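Rules for Robots (and for the People Next to Them)

You already know a lot of safety rules. You look both ways before you cross, you don't run at the pool, and you let the soup cool down before you slurp it. Robots have rules too! Some are for the robot, and quite a few more are for the grown-ups who work beside it, and today we're going to visit both kinds.

Let's start with the big red one. Many robots have a stop button, usually red so that your eyes find it in a hurry. At the Harkier workshop, where Shirley Dufour teaches people how to work with robot arms, the very first lesson is finding that button. You walk to it. Then you walk to it again, until your feet know the way (Shirley says feet have very good memories, and I think she may be right).

Next comes the rule about space. A robot arm can swing farther than you'd guess, a bit like you when you stretch in bed and knock over the lamp. So people learn how far the arm can reach, and they keep their heads and hands out of that area while it's moving. If somebody needs to reach in and fix something, the arm gets stopped first. Every time, even for a tiny job!
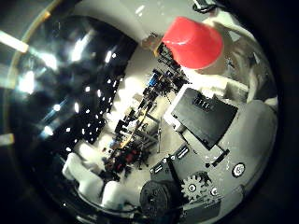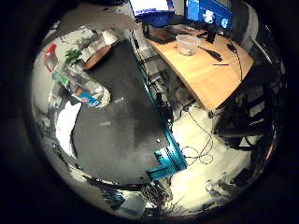 Then there's the rule everybody groans about, and you'll know it from your own bedroom: look after your stuff. Before a robot starts a job, someone checks the place where it will work. Are the cables out of the way of people's feet? Is there a drink nearby that could spill on something electric? Has anything been left where the arm might bump it? Shirley's checklist has 5 questions on it, and she reads them out loud, even when she is all by herself.

Robots also have a speed rule. When an arm is learning a new job, its people run it slowly the first time, so they can see where it's going and stop it if it heads the wrong way. Jaxon Grewal, who was one of Shirley's learners, once sat through four slow practice runs in a row before she let him speed things up. He said it was like watching a snail do the dishes, but he kept his eyes on it the whole time, and that was his job.

Where do all these rules come from? Some are written in long documents called standards, which groups of experts put together so that people in different places can agree on what "safe" means. Others belong to just one workshop, and those often begin with somebody saying, "Whoops, let's not do that again."

Try it at home: pick a chore, pretend a robot is going to do it, and write two rules for the robot and two for the people nearby.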